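Vomley workroom, notebook
June 10, 2026

Shirt folding, display stock for the September open house. Jang order, polos only. Folded width has to be 28 cm to sit in the Clirach bins. The 32 cm board we used for the sweatshirts is too wide, so it went back on the shelf. 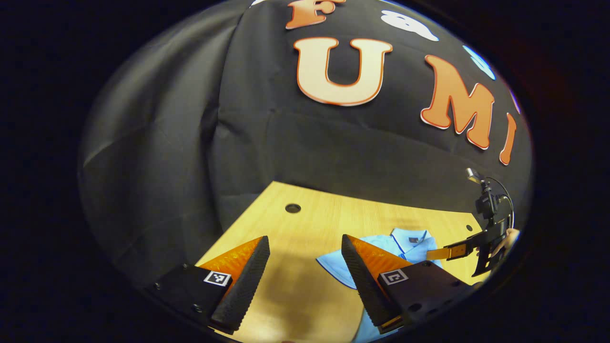 Polos want more smoothing than the tees did, mainly at the collar. The knit creeps when you pull the hem, so work from the collar down and leave the hem for last. Light blue shirt on the table by the letter backdrop, navy trim on the collar, which makes it easy to check that the collar is lying straight before the sleeves go in. Label faces up at the neck. The black cloth behind still hangs in creases - steam it before the open house, and check the letters at the same time.

Order of folds: sleeves in, sides to the middle, hem up. Tried 2 ways of doing the sides. Overlapping them leaves a ridge, so going with edges meeting.
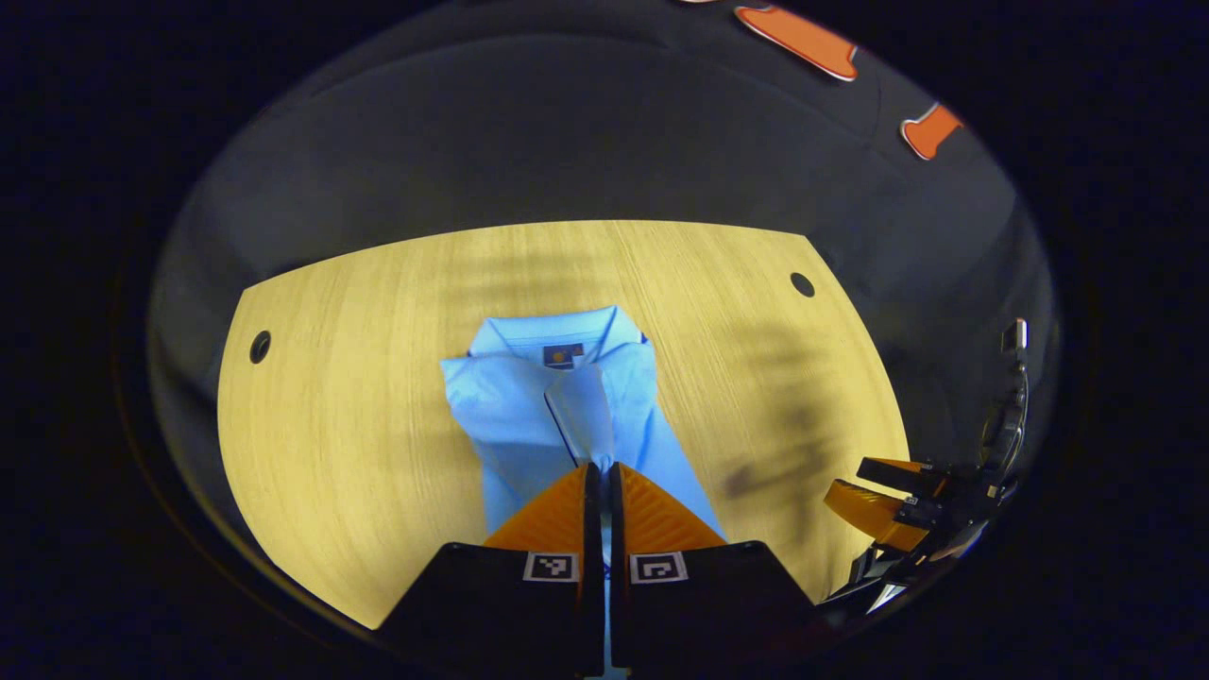 Light blue polo folded, collar to the far edge of the table, label showing.

Fluketti tissue sheets came in, pack of 900. One sheet per shirt, inside the last fold. They tear if you drag them, so lay them down flat.

To do: cut a new board at 28, mark the center line on it. Ask Jang if they want the top button done up.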